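## Slide 4 — Gathering the examples

- Start with the task. Toy food goes from the paper in the middle into one of two clear bins. Pink note is one bin, yellowish note is the other.
- We recorded 99 runs at Vilholm in April. 17 were thrown out, mostly bad grips.
- Pause on the pictures.

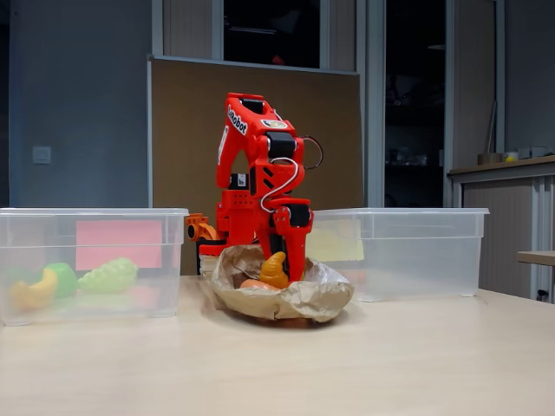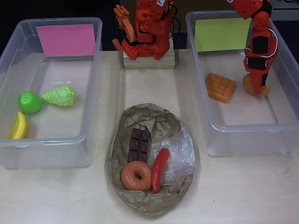
*Sorting toy food at Vilholm, with a clear bin on each side.*

- Point at the bins in the second one: fruit on the left, waffle on the right.
- Change the toys between runs — the model learns the layout if you don't.
- Najafi set is separate, 9 toys only. Skip if short on time.
- Next slide: training, 2 minutes.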